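About Us

Perkgate Clothing Care and Exchange

14 shares | 6 comments

If you've walked past our door on a Saturday morning and wondered why so many people are carrying coats in the middle of July, you have already met us in a way. Perkgate is a clothing exchange and a garment care school under one roof. You bring in the good things you no longer wear, you take home the good things someone else no longer wears, and if a button is missing or a hem is down you can learn to put it right at our long table before you go. That's the whole idea, and it hasn't changed very much since we opened, although nearly everything else has!

We started as two people with far too many clothes between them. Emanuel Rusu had spent most of his working life in dry cleaning, first behind the counter and then behind the press, and he had strong feelings about the state in which perfectly good wool came through the door. Iulian Lungu taught sewing to adults in the evenings and kept running out of things for his students to practice on. They met over a torn lining (Iulian's, a winter coat, the left sleeve) and got to talking, and the talking went on long past closing time. By the end of that winter they had rented a room from the old Sukley shoe store, borrowed a folding table and two chairs, and put a sign in the window that said COATS WANTED.

The coats came. So did the sweaters, the good trousers, the bridesmaid dresses and one very heavy ski suit that stayed with us for three winters before it found its person. In our first year we passed along 2,054 garments, and Emanuel wrote every one of them down by hand in a green ledger that still sits under the counter. Last year it was 3,202, and we're glad to say that we now use a computer, though he keeps the ledger going for the coats. Coats get special treatment around here, as you may have gathered.

How we hang things

People who come in for the first time often tell us that the place doesn't feel like a secondhand store. We take that as a great compliment, although we love secondhand stores and have spent many happy afternoons in them. We think it has to do with space. A rail that is stuffed end to end is hard work. You have to wrestle every piece out to look at it, your arms get tired, and after a few minutes you give up and go for lunch. So we hang less than we could. The stockroom does the heavy lifting, and what goes out on the floor is only as much as a person can look through comfortably without pushing.

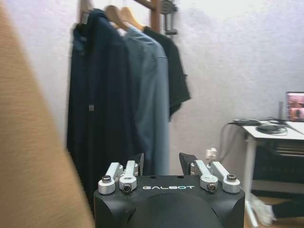 Wood was Emanuel's choice from the beginning, and he'll tell you why if you give him half a chance. A wooden rack is heavy at the foot and doesn't sway when you lift a winter coat off the end of it, and it makes a room feel like somebody lives there. Our first one came from a tailor on Ursu Street who was closing up shop and wanted it to go on being used. We've picked up others since then, one at a time, at estate sales and from friends of friends. When one gets wobbly we glue it, clamp it, and leave it alone for a night.

We're fussy about hangers too, in our way. A coat needs something with a proper shoulder, or it ends up with two little bumps that no amount of steaming will take out. Sweatshirts do well on a wooden hanger if we can spare one. Thin wire is fine for lighter things for a short while - we get given a lot of wire hangers, and we use them - and clips are for skirts and trousers and for anything with a neckline too wide to stay put. Knits that might stretch get folded on a shelf. Everyone who helps on the floor learns this in the first hour, and by the end of the month they're going home and rearranging their own closets (we have had thank-you notes from spouses, and one complaint).

What happens when you bring something in

Come to the counter with your bag and we'll go through it together. It takes a few minutes and it's a nice part of the day, because almost every piece of clothing has a story attached and we like to hear it. We look at the cuffs, the collar, the underarms, the lining and the zipper. Anything clean and sound gets a small paper tag and one credit on your card, whether it's a plain T-shirt or a cashmere scarf. Coats and jackets earn two. We thought for a long time about grading everything by value, and tried it for one spring, and it made us all miserable. One credit in, one garment out, two for a coat: you can explain it to a child, and children bring in more than you'd expect.

Anything that needs a repair goes into the mending baskets for Iulian's students. A stain will often come out if you know what made it, so please do tell us if you remember. We aren't able to take underwear, bathing suits, or anything damp. Shoes are welcome in the fall and spring, when we have the shelf space for them.

The tag shows the size as we measured it. Labels can be wildly optimistic, particularly on older pieces, and anything that has been through a hot wash is no longer what it says on the collar. There's a tape measure on a hook by the mirror as well, so you can check for yourself.

The floor and the corners

We moved into our present rooms after the Sukley building was sold. They had been a workshop and then a furniture showroom called Rirkon, and they'd been sitting vacant for so long that the mailman was startled to find us in there. We kept things simple: pale walls, a light floor, and plenty of clear space to back up and look at what you're trying on. The money we might have spent on decorating went into a good industrial steamer, and none of us has ever been sorry about that.

Our favorite way of showing clothes is what Iulian calls a corner. He puts one rack where two walls meet and hangs just a few pieces on it that he thinks would get along. There isn't a rule about what goes together. He might put a camel coat next to something gray, then a long black piece, then a dark teal because he has a weakness for teal, and finish off with a printed sweatshirt so it doesn't all get too serious. Regulars head straight for the corner when they come in. We've learned to change it often, and to do it before the doors open, or there's a line. 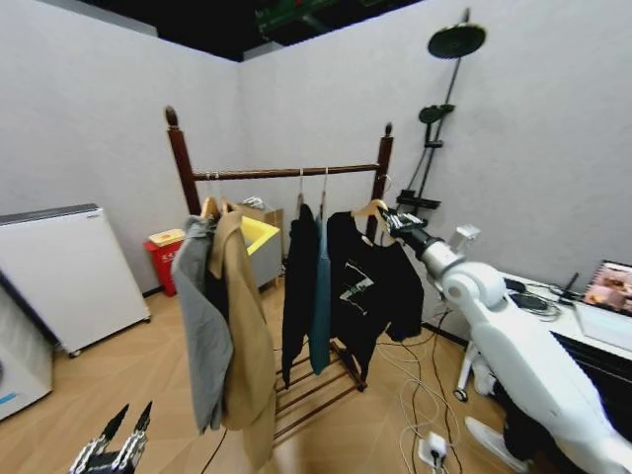
Everything in a corner is there to be taken, by the way. We used to get asked if it was only for display, and people would stand and admire a coat for ten minutes and then leave without it, which broke our hearts a little. Please take it down. Try it on, walk around in it, sit in it, reach up as if you were getting a bowl off a high shelf. If it suits you, it's yours for the credits on the tag, and we'll find something else to hang in the gap.

Learning with us

The school side of Perkgate has grown up quietly alongside the exchange. Iulian teaches a beginners' course in hand mending that runs for six weeks: buttons, hems, seams, small holes in knits, patches, and one session at the end for whatever you've been too scared to tackle. You work on real clothes from the baskets and you can bring a piece of your own. Emanuel teaches pressing and storage, and he has turned a great many people who said they hated ironing into people who will talk to you about ironing at parties. His class on putting winter clothes away for the summer fills up early, so do write to us ahead of time if you'd like a seat.

There are 22 places in each course. We've been asked to make the groups bigger, and we've thought about it, but there are only so many chairs that fit around the long table, and half of the fun is being able to lean over and see what your neighbor is up to. If the cost is a difficulty, tell either of us and we'll work something out. Many of our best menders paid for their classes by sorting bags on a quiet afternoon.

We also go out to schools and workplaces when we're invited. Last fall we took 200 coats to a high school gym, hung them all before breakfast, and had eleven left by the time the buses came. Emanuel entered every one of them in the ledger that evening at his kitchen table, with his feet in a basin of warm water.

Come and see us

You don't need to be a member and you don't need to bring anything the first time. New faces get one credit to start them off, and there's usually coffee. The exchange is open Tuesday through Saturday from ten in the morning, with a late evening on Thursdays for people who work. Bags can be dropped off any time we're open, though if you have more than three we'd be grateful for a call first so that there's somebody free to go through them with you.

Contact | Classes | Bring Something In | © Perkgate Clothing Care and Exchange. All rights reserved. | Back to top

This site uses cookies to remember your preferences. By continuing to browse you agree to our use of cookies. Accept | Settings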